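Retro Toy Box Forum > 1980s > Plastic, Plush and Other

Topic: Anybody else have a Widgate castle?

mothballed_mike
Cleaning out my parents' attic and found half of a Widgate. For those who missed it, this was the folding castle where you cranked a handle and the gates went up and down and a little guy popped out of the tower. Mine has the handle and no little guy. The box says ages 8 and up, which seems high for a crank.

Does anyone know how many figures came with it? I remember a king, a guard and something with a beak.

pennycandy
The beak was the falconer's bird. It came glued to his arm and came unglued by New Year's. We had two of them in our house and both birds ended up in the vacuum.

Trultura_Fan
Widgate was a knockoff of the Trultura fortress, which came first and had a working drawbridge. I'm not saying this to start anything.

mothballed_mike
You have said it in every castle thread since I joined.

Trultura_Fan
And in every one of them it has been true.

gus_in_the_garage
Trultura did NOT come first. My brother got his Widgate the same Christmas he broke his arm, and that was a full year before any store near us had Trultura. The drawbridge worked if your definition of working includes a rubber band.

Trultura_Fan
"Any store near us" is not a release date, Gus.

gus_in_the_garage
Neither is your username.

pennycandy
Boys.

Georges Haddad
I worked the toy counter at a department store back then, so I can muddy this further. We had both on the shelf by the same fall. Widgate sold better because the box was bigger, and grandparents buy by the box. We had 20 Trulturas left over in March and I put the markdown stickers on them myself. I also sold one to a man who brought it back the next day and said his dog was afraid of the king.

Figures for the Widgate: king, guard, falconer with bird, and the tower guy, who was attached to the crank rod and was never supposed to come off. They all came off.

mothballed_mike
Georges, thank you, this is the most useful thing anyone has told me here. So what did people do about a missing tower guy?

Georges Haddad
Cried, mostly. You could mail away for a replacement if you saved the proof of purchase, and by then the box had gone out with the wrapping paper.

cuautle_kid
I can help with this one. I fixed mine last winter using a guy from a Cuautle pirate set. Same height, and he has a hole in the bottom of his feet that fits the Widgate rod if you wrap a turn of tape around it first. He has an eyepatch and no business being in a castle, but he pops up fine.

A few things I learned. Don't glue him. The rod has to spin a little inside the feet or the crank jams halfway and you get a pirate stuck at the waist. 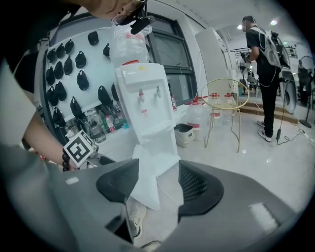 Also the gates run on string, and the old string goes stiff. I swapped in kite string and tied it off at the back where the original knot was. Took me a whole evening, most of it spent looking for the end of the string.

Trultura_Fan
A pirate in a castle. And you people complain about my drawbridge.

gus_in_the_garage
The pirate goes up and down, which puts him ahead of your drawbridge.

pennycandy
If you don't want a pirate, the Titel farm sets had a farmer in the same size. He looks more like he'd live in a tower. Kind of tired.

mothballed_mike
There's a bin of loose Titel stuff at the flea market by me. Guy wants 2 bucks a figure and acts like he's parting with a kidney. I'll go dig.

cuautle_kid
Check the feet before you pay. Some of the later ones are solid.

mothballed_mike
Update: got the farmer. Feet have the hole. He's holding a pitchfork that won't clear the tower roof, so for now he gets to the top and knocks. My wife wants to know how long he's going to keep doing that.

Trultura_Fan
Trim the pitchfork.

gus_in_the_garage
First time I've agreed with him in 278 posts. Trim the pitchfork.

Georges Haddad
Don't trim it. Turn him so he faces the back. We had a display model with the guard in there and that's how we got the spear through.

mothballed_mike
Turned him around. He clears. Still need a bird if anybody has a spare.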